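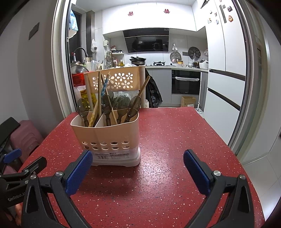
Slide 1. Open gripper in front of the utensil holder, kitchen task, student project Nalance.

Good afternoon. My name is Clotilde Delaunay, and I speak for the student group of Nalance. (Wait for the microphone. Do not read the slide.)

Our class had one semester and one subject: how to collect good demonstrations by hand for a task of the kitchen. We chose the utensil holder. It is an ordinary object and everybody has an opinion about how to use it.

Say slowly: we are 6 students, and before November none of us had held a gripper of this kind.

Point to the blue pads. The two fingers are wide open. We asked every student to start like this, because in our first recordings some people started half closed and the beginning of each episode was different.

Slide 2. The numbers

We recorded 661 episodes. We removed 171 of them after checking. Most of the removed ones had the same problem: the student moved the wrist too quickly and the picture was blurred. Another 33 we kept, but with a note, and Grenthorpe, the team who shares the laboratory with us, is still discussing with us if these are useful.

If someone asks about the training: the model is the work of the second semester. I can show only the data today.

Slide 3. Thin objects

This was the most difficult part for us. A ladle has a good handle. A long wooden stick is thin, it leans in the holder as it wants, and the student must decide from which side to approach. We wrote a rule of one page, then we made it shorter, and the short one is the one people followed.

Pause here. Let them look at the stick in the holder, and at the space between the fingers.

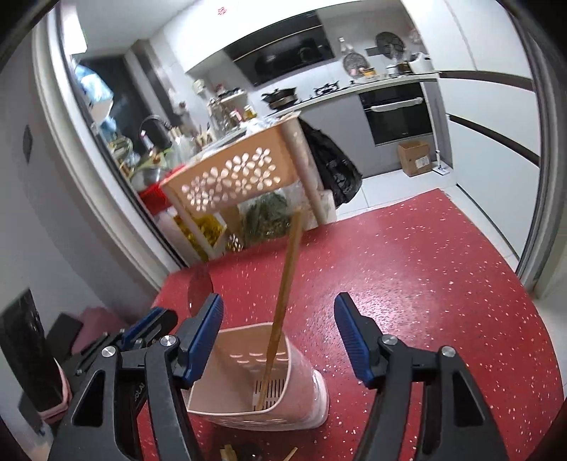

Slide 4. What we would change

Write the names of the episodes on the first day. We did it in the third week and lost two afternoons.

Change the student more often. After a long session the movements become lazy, and you see it in the recordings.

Thank Pruvost for the lending of the laptop. Then questions, five minutes maximum.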